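생활공간 정리 실습 3주차 강의노트
현관·거실 소물 관리 (열쇠, 동전, 클립 등)
담당 Bontu Abera / 교재 Quintana 정리학 입문 4장

지난주 이어서. 4장 앞부분은 읽어왔다고 치고 넘어감. 안 읽은 사람은 오늘 중으로 꼭.

1. 소물이란
손바닥 안에 들어오는 것. 열쇠, 고리, 동전, 병뚜껑, 클립, 단추. 부피가 거의 없음 → 수납공간 문제 아님. "자리" 문제.
큰 물건은 없어지면 바로 티가 나는데 소물은 찾을 때가 되어야 없는 걸 앎. 그래서 아침 8시에 난리가 남.

2. 임시 장소의 함정
집에 들어와서 손에 든 걸 제일 먼저 내려놓는 곳 = 임시 장소. 보통 작은 테이블, 신발장 위, 소파 팔걸이.
문제는 임시가 임시로 안 끝남. 하나 놓이면 그 옆에 또 놓임. Rorkstead 사례(지난 학기 실습 세대): 거실 보조 테이블 하나에서 소물 287개 나옴. 그중 열쇠가 3개, 둘은 어디 열쇠인지 가족 아무도 모름.
소파 옆 테이블은 특히 주의. 쿠션 틈으로 떨어지면 끝.

3. 벽걸이로 옮기기
장점: 눈높이, 한눈에 보임, 표면을 안 먹음.
단점: 무게 제한, 벽지 상태 탐, 떼었다 붙이면 접착력 떨어짐.

접착 후크 고를 때
- 받침이 넓은 것. 작은 건 묶음 열쇠 걸면 기운다
- 고리 끝이 위로 충분히 올라온 것 (스플릿링이 안 빠지게)
- 가격은 개당 2,000원 선에서 충분함. 비싼 거 살 필요 없음
- 실습실에 있는 건 Limeck 제품, 각자 집에 있는 것 써도 됨

붙이는 순서
벽 닦기 → 완전히 말리기 → 위치 연필로 표시 → 30초 이상 꾹 → 하루 두고 나서 걸기. 하루 안 두고 거는 사람이 제일 많음. 시험에 냄.

배열
일렬 수평이 기본인데 사선으로 내려가게 해도 됨. 사선이면 열쇠끼리 덜 부딪힘. 다만 간격은 열쇠뭉치 폭보다 넓게. 너무 붙이면 옆 고리에 엉킨다.
자주 쓰는 것 → 문에서 가까운 쪽. 차고·창고 열쇠 같은 건 먼 쪽.
한 고리에 한 뭉치. 겹쳐 걸기 금지!
빈 고리 하나는 남겨두는게 좋음. 손님 열쇠, 임시로 받은 열쇠용.

4. 뭉치 다시 묶기
걸기 전에 반드시 할 것. 모르는 열쇠는 빼서 봉투에 넣고 월 적기 (예: 1월). 반년 지나도 안 찾으면 처분 검토.
머리 색이 다른 열쇠는 그대로 활용. 검은 머리, 금색 부속 이런 게 이름표보다 빨리 보인다. 이름표에 주소 쓰지 말 것, 절대로.
링은 손톱으로 벌리지 말고 동전이나 리무버 사용. 매년 손톱 깨먹는 사람 나옴.

테이블 윗면과 벽 후크 비교:
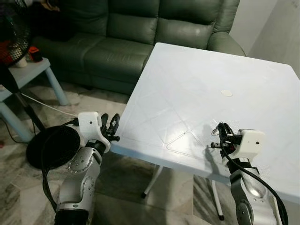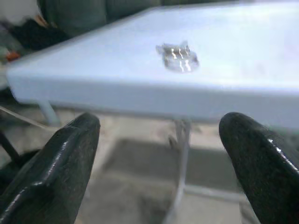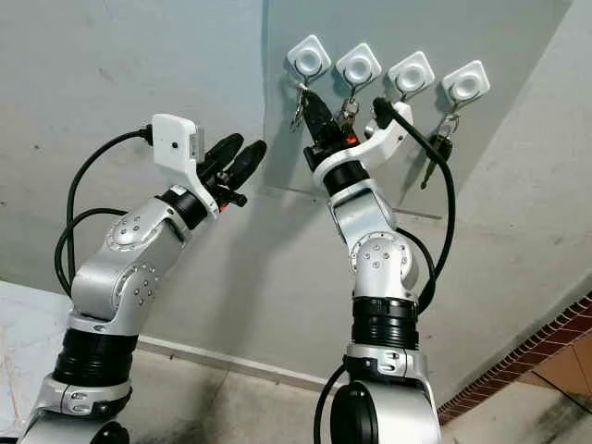 5. 테이블 쪽 규칙
벽으로 다 옮길 수는 없음. 동전이나 뚜껑은 고리에 못 거니까.
- 테이블 위 소물은 그날 자기 전에 0으로
- 트레이를 두려면 하나만, 뚜껑 없는 것. 뚜껑 있으면 안에서 쌓임
- 요철 무늬 있는 상판은 얇은 게 걸려서 잘 안 집힘. 가장자리로 밀어서 손바닥에 받을것
- 반짝이는 금속은 밝은 상판에서 의외로 안 보인다. 조명 반사 때문. 고개를 낮춰 옆에서 보면 보임
- 접이식 테이블은 접기 전 확인. 경첩에 클립 끼어서 망가진 적 있음

트레이 재질은 펠트 추천. 소리 안 나고 안 미끄러짐. Trevar 트레이는 바닥이 너무 깊어서 비추, 손가락이 안 닿는다고 작년 수강생들이 다 불평함.

6. 과제
(1) 자기 집 임시 장소 한 곳 정해서 일주일 기록. 매일 같은 시각에. 양식은 자유지만 물건 이름 / 누가 / 어디로 옮겼는지 세 칸은 있어야 됨
(2) 후크 설치 계획도 한 장. 손그림 OK. 바닥에서 높이 꼭 표시 (아이 있는 집은 아이 손 높이도)
(3) 열쇠 재분류 전후 목록

제출은 483호 앞 상자. 메일 제출 안 받음. 이름 안 쓴 과제가 지난번에 여러 장이라 이번엔 감점함.

참고: 벽지가 실크면 접착 후크 잘 안 붙음. 이 경우 문 안쪽이나 신발장 옆면으로 바꿔서 계획할 것. 페인트 벽은 뗄 때 칠이 같이 일어날 수 있으니 드라이기로 살짝 데운 다음 천천히 뗀다. 월세면 집주인한테 먼저 물어보기.

다음주는 케이블·충전기. 집에 있는 안쓰는 충전기 한두 개씩 가져오세요. 교재는 5장, 표 부분만 미리 보면 됨니다.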